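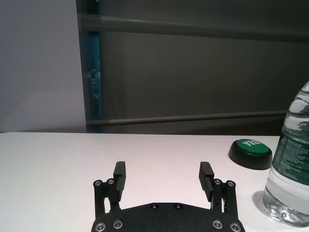 Section 7. Answer buttons: placement and set-up

Print this page | E-mail this page

The Laditano answer set is used for yes/no sessions at a table, with one button for each answer. Read this section before placing the buttons for the first time. The table surface must be smooth, level and clear of crumbs and grease. A white top is suitable, and the green cap marked YES stands out well against it, as does the black base. Drinks may stay on the table during a session, but a water bottle next to the button, on the right side of the table, is closer than this guide recommends for regular use. See the caution under step 4.

7.1 Before you start

Check that you have the buttons, the batteries and the session card. The card number is 208 for the standard set. If the number on your card is different, use the guide supplied with that card.

7.2 Placing the buttons

1. Wipe the tabletop with a damp cloth and dry it. Do not use furniture polish. Polish leaves a film and the bases will slide when pressed.

2. Seat the person who will be answering. Adjust the chair before placing anything on the table.

3. Place the YES button on the right, with the print facing the seated person. The word should read straight across from the chair. If it looks slanted, turn the whole button by its base. Do not twist the cap.

4. Move bottles, cups and glasses at least 17 inches from either button.

CAUTION: Liquid can enter the gap between cap and base. If this happens, remove the batteries, turn the button upside down on a dry towel and leave it overnight. Do not use a hair dryer.

5. Place the second button on the left, at the same distance from the table edge as the first.

6. Ask the person to reach for each button in turn. The elbow should stay bent. Move the buttons closer if the person has to lean.

NOTE: For left-handed users, keep YES on the right. Changing sides between sessions leads to wrong answers.

7.3 Testing

1. Press the center of each cap once and release.

2. Listen for one tone per press. Two tones mean that the button has been set to repeat. Hold the cap down until the tone stops, then test again.

3. If there is no tone, replace the batteries and repeat step 1.

7.4 Storage

Store the buttons cap up, in the tray. Do not stack them. A cap left under weight stays pressed and will drain the batteries. The batteries are rated for 1,080 presses in normal use. Replace both at the same time.

Section text revised in September by Vernon Landry.

© Vusach. Contact | Terms of use | Back to top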